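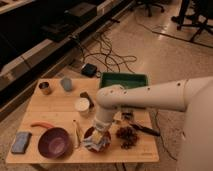
Table arm (workshop robotics)

A table arm is a robot arm set up beside an ordinary table so that it can pick things up, put them down and generally get on with small jobs among household bits and pieces. I've been helping to put one together in a shared workshop in Indley, and I said I'd write the entry for our wiki, so forgive the first person (the style guide is fairly relaxed about it!).

Name

Ours is called Esus. The name was painted on the door of the unit when we moved in and it stuck. On the older pages you'll find it listed as "the Colard arm", after the controller kit we started with, and both names lead to the same machine.

Layout

The arm sits on a body to one side and reaches in over the tabletop, so the elbow ends up above the work and the gripper hangs down from it. I like this layout a lot. You can walk round the other sides of the table, swap cups and bowls over, and still get at the stop button on its long lead. The drawback is that the elbow blocks your view of whatever's behind it, and I've lost plenty of time leaning sideways to see whether a cup had gone over.

We bolted the base to a steel plate weighing 100 kg, which sounds daft until you've watched a lighter one rock. Supply is plain 230 volt mains with its own switch.

Gripper

There are two fingers, driven by one motor, with up to 2 newtons of squeeze in the gentle setting. That's plenty for a paper cup and nowhere near enough for a full jar. The first set of finger pads were cut from a bicycle inner tube and left black smears on everything, so we changed to Hämmerli pads in October and I wouldn't go back. They do pick up fluff, so wipe them before each session.

Cloth

Soft things are the hard part. A cup stays the same shape wherever you put it, but a cloth is a different shape every single time, and once it's been stuffed into a bowl there's no obvious edge to grab. Our method is to come straight down, close slowly, lift a little and check the motor current before going any higher. If the current hasn't changed, the fingers are empty. If it's changed a great deal, you've probably got the bowl as well (I've done this more than once, and it's very loud).

Deep bowls are worse than shallow ones, as the fingers touch the side before they reach the cloth. Small loose bits are another matter again, and we haven't found a good way to pick those up with flat pads. A scoop has been suggested.

Practice runs

We logged 494 tries before changing the closing speed, mostly with cups. The log is a spreadsheet on the workshop computer, with one row for each try and a column for remarks, which is where all the useful stuff is. Please fill it in even when the run was dull!

See also: Gripper pads; Stop button wiring; Elbow joint noise

Page last edited 8/3/23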